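### 3.2 Hardware under review

The Cisora kit is sold by Ultidgate as a pair of hand-held grippers with software for turning recorded demonstrations into training data. We compared it with the Gatti kit, which we had used in our earlier work. Both were tried in furnished rooms on ordinary household goods, with no change to the lighting.

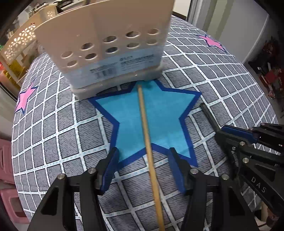 **Figure 2.** Cisora grippers at a thin wooden stick, with a perforated basket behind.

Thin items were the hardest class for both kits. The rubber pads have to close squarely on the stick, and a small error in wrist angle lets it roll. Over 2,010 recorded attempts, nearly 170 were thrown out at the review stage, most of them for lost tracking on patterned cloth. Jeanie Buchanan checked the rejected recordings by hand and restored 39 of them.

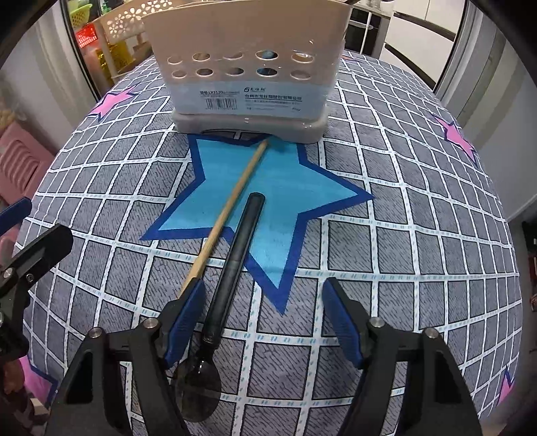
Setting up took longer than the printed guide suggests. New users needed 70 minutes to reach a usable calibration, and the pads had to be refitted twice during the study. We exported all recordings in the Bomum format, which the Cisora software writes directly. The Gatti recordings had to be converted first, and their time stamps were corrected as described in Section 3.4.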